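4. Setting up your reading list and alerts

Right, so you've got Hurkorik installed and you've pointed it at a folder of papers. Now comes the bit I put off for months when I started, and I wish I hadn't, as it's the part that saves you the most time. I keep everything to do with keyhole surgery in mine, but the steps are the same whatever you read.

1. Open the Library tab and click New List. Give it a short name. Long names get chopped in the side panel and you'll end up with four lists all called "Minimally inva".

2. Drag your papers in. You can do the lot in one go. My first import was 2,980 files and it took a whole lunch break, so put the kettle on.

3. When the bar at the bottom goes green, press Check Duplicates. Leave the matching on "Title and year" for now. "Title only" is far too keen and will try to merge every editorial called "Comment".

Note: if a paper shows up with no author, it's nearly always an old scan. Right-click, choose Look Up, and paste in the DOI. Karthik Gamage wrote a little script for doing these in batches, and there's a link to it in section 9.

4. Go to Settings, then Covers, and tick "Use first figure". Each paper then gets a thumbnail, and I find I remember papers by their figures far better than by their titles (hopeless with titles, me). Set the size to Medium. Large looks lovely but it crawls once you've got a few hundred on screen. 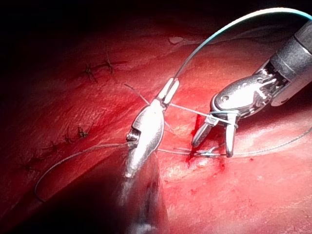
5. Now the tags. Start with very few! I began with 40 and spent a whole evening in July squashing them down again. I'd go for one tag for the topic and one for where you've got to: unread, skimmed or finished. You can add more whenever you like.

6. Click the bell next to your list's name to switch alerts on. Hurkorik will ask how often. Pick Weekly. Daily sounds sensible until you've had a fortnight of it.

Caution: don't rename a list while an alert is running. The alert carries on looking for the old name and quietly stops finding anything. If you must rename it, click the bell off first, change the name, then click it on again.

7. Last one -- make a backup. File, Export, Whole Library, and save it somewhere that isn't the same computer. The export keeps your tags and notes but not your highlights, so if you've scribbled all over your PDFs, copy the PDF folder across as well.

Note for anyone moving over from Oltska: your folders come across as lists, but nested folders get flattened. Sumaiya Bhuiyan had hers three deep and got round it by putting the parent name in front of each one before exporting. It's a bit dull to do but it works.

If the count at the bottom of the window doesn't match what you imported, press F5 before you panic. Mine said 3,906 for ages after I'd cleared out the duplicates -- it only updates when you refresh.

Sharing a list with somebody else is in section 5.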